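Leergut im Haushalt: Erst auf den Tisch, dann in den Karton

20. Dezember 2023

Harsh Solanki betreut in der Wohnanlage Bekevow die Sammlung von Einweg-Leergut. An der Erhebung, die intern unter dem Namen Mallow läuft, beteiligen sich 130 Haushalte. Erfasst wurden bisher 3103 Getränkeflaschen aus PET, dazu die Gründe, aus denen ein Automat einzelne davon nicht annahm. Das Gespräch drehte sich vor allem um den Arbeitsschritt davor, das Sortieren in der Wohnung.

»Die meisten Fehler entstehen beim Lagern«, sagt Solanki. Flaschen würden zusammengedrückt, in Säcke gestopft und wochenlang im Flur abgestellt. Ist der Strichcode geknickt oder das Etikett abgerissen, erkennt der Automat das Gebinde nicht. Er empfiehlt eine feste Fläche in Hüfthöhe und einen offenen Karton mit niedrigen Wänden. Säcke lehnt er ab. »Im Karton sehe ich von oben, was drin ist. Im Sack sehe ich nichts und drücke nach.«

Auf die Frage nach der Reihenfolge antwortet er knapp: Flasche hinlegen, Restinhalt prüfen, ausgießen, Etikett kontrollieren, einlegen. Eine liegende Flasche zeige auch kleine Mengen, die sich beim Stehen im gewölbten Boden sammeln. Wer auf dem Tisch sortiert, solle die Öffnung allerdings im Blick behalten — vor allem bei Flaschen ohne Verschluss. 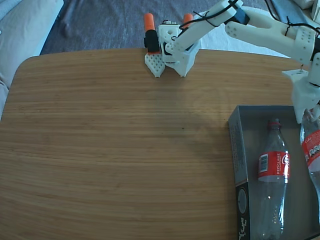
Leere Flaschen im offenen grauen Karton.
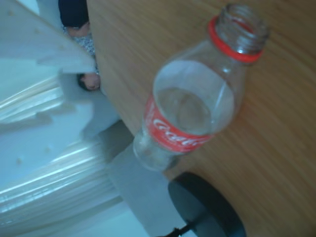
Offene Flasche auf der Tischplatte, am Hals der rote Ring. 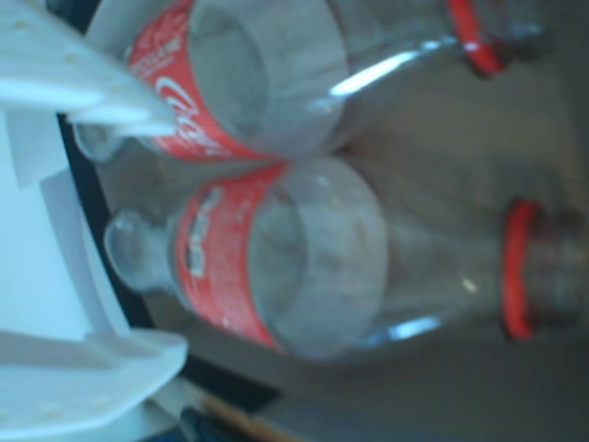
Zwei leere Flaschen, beide mit Etikett.
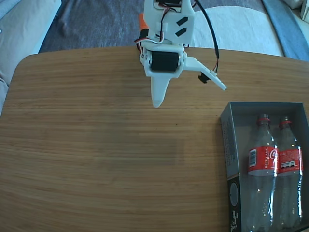

Tischplatte mit abgerundeten Ecken und feiner Maserung.

Beim Verschluss unterscheidet Solanki zwischen Kappe und Sicherungsring. Der Ring bleibt nach dem Aufdrehen am Hals und wird in der Anlage nicht entfernt. »Manche Bewohner schneiden ihn mit dem Messer ab. Das ist unnötig und gefährlich für die Finger.« Ring und Kappe bestehen üblicherweise aus Polyolefinen, die leichter sind als Wasser. PET sinkt. Nach dem Mahlen lassen sich die Fraktionen deshalb im Wasserbad trennen, der Haushalt muss das nicht vorwegnehmen. Kappen dürfen aufgeschraubt zurückgehen, fehlende Kappen sind für die Rückgabe ohne Belang.

Das Etikett bleibt ebenfalls dran. In den Aufzeichnungen aus dem Februar war ein fehlendes oder eingerissenes Etikett der häufigste Ablehnungsgrund, gefolgt von verformten Flaschenkörpern. Restflüssigkeit kam an dritter Stelle. Solanki führt sie dennoch als eigene Spalte: Sie erhöht das Gewicht und verklebt den Karton von innen. Ausspülen verlangt er nicht.

Zur Kartongröße nennt er einen Erfahrungswert. Bis etwa 18 Flaschen trage sich ein Karton noch mit einer Hand unter dem Boden, darüber gebe die Pappe an den Griffstellen nach. Liegend geschichtet und mit den Hälsen in eine Richtung bleibe der Stapel ruhig. Nach sechs Wochen wird der Karton ausgetauscht, auch wenn er noch gut aussieht.

Für die Tischfläche gibt es in Bekevow keine Vorgabe. Holz sei brauchbar, sagt Solanki, sofern Tropfen von Süßgetränken gleich mit einem feuchten Tuch aufgenommen werden. Im Lager Hindidov, wohin die Kartons gebracht werden, arbeitet man auf Edelstahl. Die Auswertung für Mallow läuft weiter, als Nächstes sollen Dosen in einer getrennten Liste erfasst werden.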